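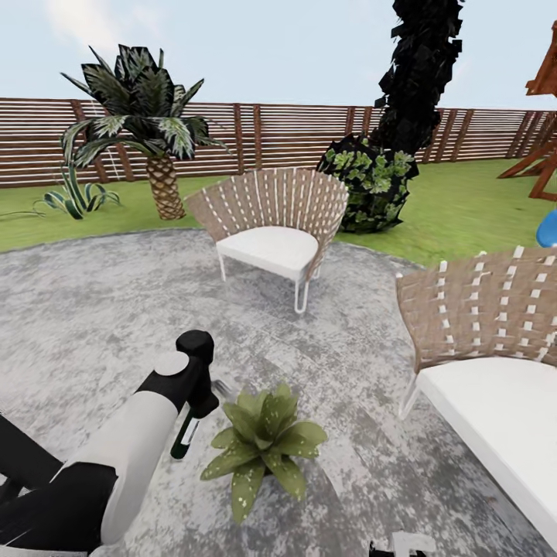
Yanling Xia, dye bench and notebook keeper, Hadthorpe workshop

25/11/2024

Back at the weld yellow. I know, I know, everybody is sick of hearing about it, but the wool from the Setel mill finally came and I couldn't leave it sitting in the bag over another weekend. It's much softer than the July lot and it drinks up water like crazy. I scoured two skeins, rinsed them until my hands went pink, and then mordanted at 12 percent alum like last time. Took the pot up slowly, held it under a simmer for an hour, left it to cool with the lid on while I had lunch and argued with Ekrem about soda ash.

Ekrem thinks I'm adding it too early. He may be right! When I put the pinch in at the start, the bath went that gorgeous loud yellow and then the wool came out kind of mustardy and flat. So skein A got it at the start again (stubborn, me) and skein B got it in the last ten minutes. B is the winner by a mile. Clear, a little green, just what I was after. A goes in the indigo pile and will make somebody a perfectly decent green.

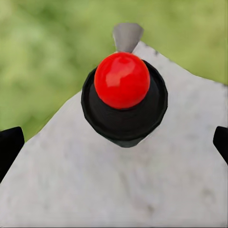

Red ball on its black base.

Water notes, before I forget. The tap has been hard all month and I'm pretty sure that's helping the weld and hurting the cochineal. Next time I do reds I'm using rainwater from the barrel, the whole batch, no topping off from the hose halfway through like I did with the shawl yarn. That shawl yarn still bugs me. It went from raspberry to old brick in one refill.
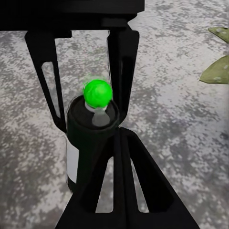

Hrefna Mikkelsen says no to the barrel until the roof runoff has been tested, as there's iron in it and even a trace will sadden a cochineal bath. She would buy distilled for the first small batch and compare.

Okay, fair. Distilled it is, one small pot, and then a second one with barrel water next to it so I can see for myself. Guangming wants samples of both for the shade cards anyway, and he wants them labeled on the card and on the thread this time (point taken, I did mix up the last set).
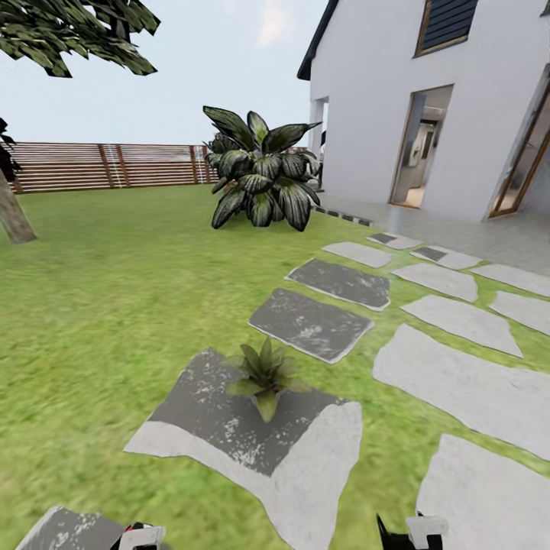 Light testing is the other thing I keep putting off. Weld is supposed to hold up well, but I've only got other people's word for it with this wool, and I'd like my own strips in the window before we put any of it on the Prolum order. I'm cutting the card so half of each strip is covered and the other half gets full sun, a sharp line between them, like the big front stone on that path with its dark gray part and its pale border. Easy to read from across the room that way. Birgit has the good black card, ask her for two sheets.

For tomorrow: dry skein B away from the radiator, strain the leftover weld bath and see if there's a pale second dip in it, order distilled. Also the big enamel pot has a chip near the handle, so it's off limits for anything with alum until I've had a proper look at it.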